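La costurera

Mi abuela decía que una puntada floja se nota hasta de noche, y lo decía con alfileres en la boca, así que de niña yo entendía la mitad. Me acordé de ella en el pasillo del laboratorio Henance, a las seis y pico de la mañana, con un café de máquina que sabía a cable y las manos heladas. ¡En marzo, encima, que en mi pueblo ya andan en manga corta!

Yo venía de coser vestidos de novia. Diecisiete años en el taller Skiden, pegando perlas y metiendo cinturas (y oyendo llorar a suegras, que eso no lo pagan). Cuando cerró, contesté a un anuncio rarísimo: buscaban a alguien «con buena mano para la aguja» que practicara suturas en tejido desde una consola. Pensé que me habían entendido mal. Pues no.

Me recibió la doctora Padmavathi Panicker, bajita, con unas zapatillas verdes que chirriaban. Me sentó, me ajustó el reposabrazos y me soltó:

—Usted olvídese de las manos. Mire la aguja y nada más.

Como si fuera tan fácil. El primer día no di ni una puntada decente. La aguja era curva y yo, que llevo toda la vida con agujas rectas, la empujaba de frente, a lo bruto. La doctora me giraba la muñeca en el aire, así, como quien abre un tarro de mermelada, y repetía «redondo, redondo». Por la noche practicaba en casa con un anzuelo de mi cuñado y un filete de pavo. No se lo recomiendo a nadie que luego tenga que cenar.

La segunda semana llegó Aoki, el otro aprendiz, relojero él, y nos picamos enseguida. Él era limpio y lentísimo; yo iba deprisa y me comía los bordes. Hicimos una tabla en la pizarra con los nudos que se soltaban: cincuenta y seis los míos, cuarenta y siete los suyos. Me dolió más que el alquiler, se lo juro.

—Es que usted tira del hilo como si le debiera dinero —me dijo.

Y tenía razón, el condenado. Esa tarde me quedé sola en la sala dos. Bajé los hombros, respiré y me puse a tararear lo que tarareaba mi abuela cuando hacía ojales. Aguja, redondo. Hilo, despacio. Una vuelta en la punta de la pinza, dejar que el lazo caiga por su peso, cerrar sin tirón. Me sorprendí hablándole al tejido: «tranquilo, corazón, que esto es un dobladillo». Si me llega a oír la doctora, me manda a casa.

No sé cuánto rato estuve. Cuando levanté la cabeza, las zapatillas verdes estaban detrás de mí y no habían chirriado.

—Siga —dijo.

Seguí.

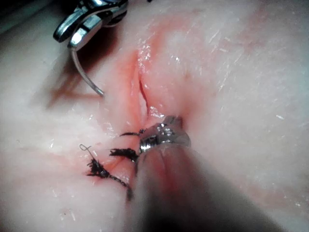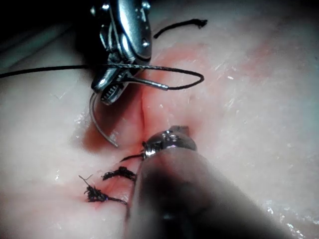
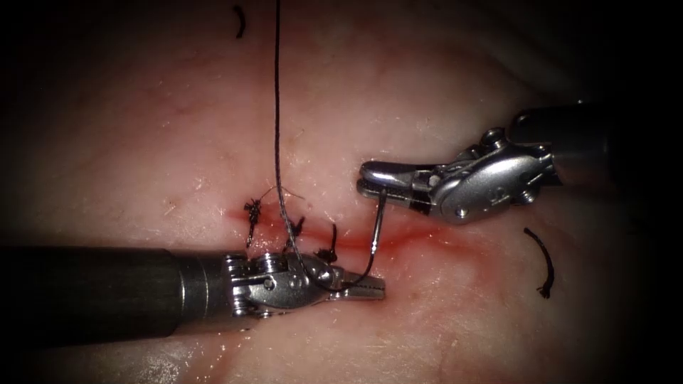
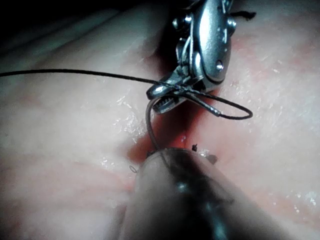

Aguja, hilo y tejido. Fotografías: archivo Drirnthorpe.

La doctora no me felicitó, que no es de esas. Fue a la pizarra, borró mi cincuenta y seis con la manga de la bata y dejó el hueco en blanco. Luego me preguntó si sabía arreglar cremalleras, que tenía un abrigo esperando desde el invierno pasado.

Se lo traje arreglado a la mañana siguiente. Aoki quiso ver las puntadas con su lupa de relojero y estuvo un buen rato callado, pasando el dedo por el forro.

—Redondo —dijo al final, y me fue a buscar un café.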